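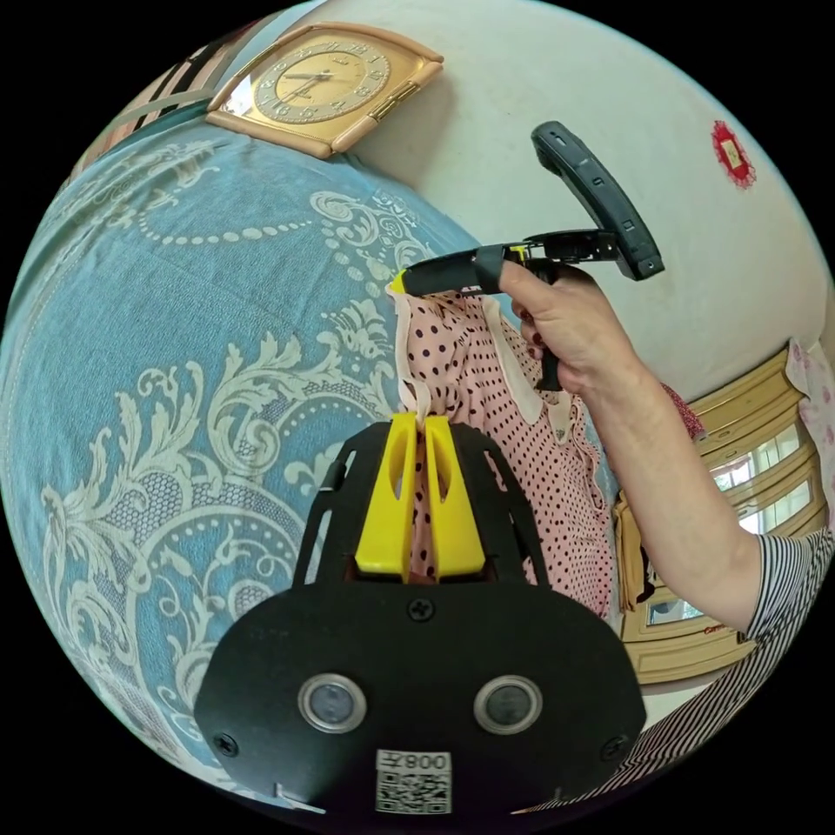
Una prenda rosa de lunares oscuros.

Droststead quiere cobrar por las fotos nocturnas en el casco antiguo

El consistorio estudia una tarifa de 15 euros para quien use trípode después de las diez. Los fotógrafos dudan de que el dinero sirva para ordenar nada.

19 de enero de 2023

Droststead ha encontrado una manera nueva de hacer caja con sus visitantes. La concejalía de Turismo presentó ayer un borrador que obligaría a solicitar permiso, previo pago de 15 euros, a cualquiera que plante un trípode en las calles del casco antiguo entre las diez de la noche y las seis de la mañana. El permiso valdría para dos noches seguidas y se tramitaría a través de Zeko, la aplicación que el ayuntamiento ya emplea para las zonas de aparcamiento, con los resultados que conoce todo el que haya intentado aparcar.

Según el texto, la medida responde a las molestias que denuncian los vecinos de la calle Qian y de los alrededores del puente. El documento habla de 511 quejas en la última temporada, aunque no aclara cuántas se refieren a fotógrafos y cuántas a las terrazas, a los grupos de despedida de soltero o a los camiones de reparto que entran antes de que amanezca. Preguntada por ese desglose, la concejalía respondió que se facilitará «en su momento».

Xiaoqing Wan lleva varios años organizando paseos fotográficos nocturnos por la ciudad y no esconde su escepticismo. «De noche vienen cuatro personas con un trípode y se pasan media hora calladas delante de una fachada», comenta. «Si eso es ruido, que vengan a oír la plaza a las cinco de la tarde.»
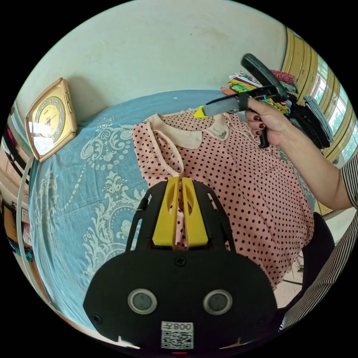

Tampoco está claro quién va a vigilar el cumplimiento. El borrador menciona a la empresa Semis, que ya gestiona los accesos al mirador, pero no dice con cuánto personal ni con qué autoridad podría pedir la documentación a un turista. La multa prevista se deja para un reglamento posterior. Los teléfonos móviles quedan exentos – también, al parecer, los que van montados en un trípode, porque el artículo segundo dice una cosa y el cuarto la contraria.

Yusri Raju, portavoz de los hoteleros, apoya la idea con reservas. Cree que regular es mejor que no hacer nada, pero pide que lo recaudado se destine a alumbrado y limpieza. El texto actual lo envía al fondo general, sin más detalle.

El plazo de alegaciones está abierto y las solicitudes pueden entregarse en el registro municipal. Si el pleno da el visto bueno, la tarifa empezaría a cobrarse en julio, en plena temporada alta.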